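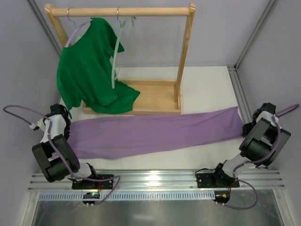

The little wooden rack, with the green T-shirt on and the mint hanger still waiting for its turn.

I got to Tasgate far too early, which is what happens when you don't trust the connecting bus and then the connecting bus behaves itself. Doors were at 10 and I'd already eaten my sandwiches by then, sitting on a wall opposite the old dye works with a very bold pigeon for company. I've wanted to see inside that building for years (my aunt used to buy remnants from the shop on the corner, long gone now) so when Takov put up a notice in January saying they were opening the whole place for a day, I booked before I'd even looked at the trains.

For anyone who hasn't come across them, Takov is all about clothes after you've bought them. Washing, drying, folding, hanging, putting away, mending when it comes to that. It's a funny thing to build a whole workshop around, but I do more of it than almost anything else in my life, so I was already on their side!

They took us round in groups and ours was led by Waltraud Hellwig, who has a lovely dry manner and walks extremely fast. We started upstairs in the sample room, where they keep 206 garments on open shelves, all bought second-hand and all washed before they go anywhere near the shelves. I could have stayed there all morning. There was a whole run of knitwear, a heap of school shirts, and a dressing gown so enormous that two of our group had to hold it up between them.

Then the hangers. I had no idea I had opinions about hangers until I was in a room with 40 kinds of them. Padded ones, wire ones, those awful clip ones that leave dents in your skirts, children's ones, and the plain plastic sort everybody owns. I asked Waltraud which she uses at home and she said whichever ones came free with the dry cleaning, which made me feel a lot better about my own wardrobe.

Downstairs was the part I liked best, the hanging and tidying area. I'd gone in picturing great long shop rails and instead there was that small rack at the top of the page, and I rather fell for it. Pale wood, a dowel across the top between two uprights, and a shallow tray for a base. You can see the rounded ends of the dowel poking through the uprights, grain and all. I want one for the box room. The tray would do nicely for shoes, or for the socks that never find their partners.

The T-shirt was hanging all askew, one sleeve pointing up towards the mint hanger and a good bunch of it spilling over the front of the tray, and I'm afraid my fingers were itching. It's exactly how my son's shirts look at any hour of the day. The lavender hanger was a very pretty colour, almost a match for the long strip of cloth laid out across the white floor in front. That got our group talking, mainly about how you're supposed to fold a thing that shape. I'm a halves-and-halves-again person. The woman next to me was firmly in favour of rolling, scarves and towels and everything, and swore it saved her a whole drawer. We agreed to differ.

There was a mending table after that, run by a visiting outfit called Sturkard, and I finally learned how to do a proper ladder stitch after years of bodging it. My practice seam is pinned up over the kettle as I type. They were also selling darning wool in small bundles and I bought more than I needed, obviously.

Lunch was at Sang, the café across the yard. Lentil soup, good bread, a slightly stern lemon cake. The queue was long because the organisers had sold 200 tickets and I think every one of us wanted soup at the same moment. If you go next time, eat early or take a flask. The loos are up a flight of stairs, though there's a lift round the back if you ask at the desk, and the yard is cobbled so leave the nice shoes at home.

I missed the afternoon talk on moths, which I'm cross about, as I had to run for the train. Waltraud said they hope to put the notes up on their website, so I'll add a link if they appear. In the meantime I've been through the airing cupboard and rolled two towels, just to see. They've already come undone.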